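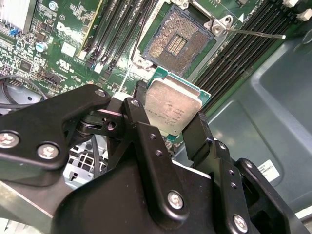
Relatório de progresso: recuperação de computadores para as bibliotecas de Nelport
2 de abril de 2009

Ao Fundo Sutcliffe

No período em causa recebemos 891 equipamentos usados, na maioria computadores de secretária entregues por empresas e duas escolas. Destes, 602 ficaram a funcionar e já têm etiqueta de inventário. Os restantes foram desmontados para peças ou seguiram para a Grerno, que trata da reciclagem.

A distribuição está atrasada. A biblioteca central recebeu tudo o que pediu, mas os pólos de bairro continuam à espera de tomadas e de mesas, cuja instalação cabe à câmara. Guardámos os equipamentos no armazém da Humel, com renda paga até ao fim de abril. Se as obras não acabarem nesse prazo, teremos de prolongar o contrato, e a verba de transporte não chega para isso.

As sessões de informática para adultos começaram em dois pólos. A procura foi maior de manhã do que ao fim da tarde, ao contrário do que previa a candidatura, e mudámos o horário. O manual de apoio foi revisto por Wojciech Krajewska e a versão impressa terá uma tiragem de 100 exemplares.

Quanto às contas, ficou por gastar a rubrica de licenças, já que instalámos software livre em quase todas as máquinas. Pedimos autorização para transferir até 3.000 euros dessa rubrica para armazenagem e transporte. O mapa de despesas segue em anexo, com as facturas numeradas por ordem de pagamento.

Falta ainda entregar o inquérito aos utilizadores, que só será feito depois da abertura dos pólos em falta.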